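Tema: Cubiertos en cubetas sueltas

aven_302
Guardo los cubiertos en cubetas de plástico abiertas, separados por juego. Las de metal en la verde, las de mango claro en la rosa y en la azul.
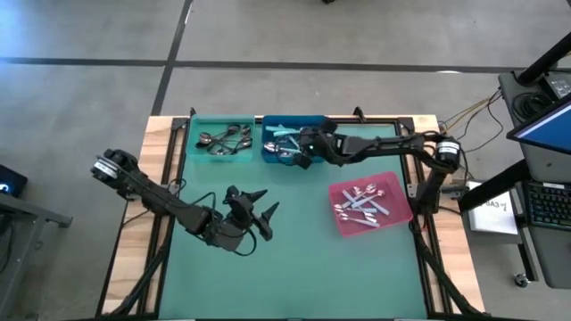 Con el cajón de Nedville tardaba más en poner la mesa. ¿Alguien lo hace igual?

Onavness
Yo no. Amontonadas se rayan y cogen polvo. Mejor un cajón con divisiones.

butkiene8
Llevo casi 7 años con cubetas y no se me ha rayado nada. Eso sí, con tapa.

aven_302
Las tapas las perdí en diciembre.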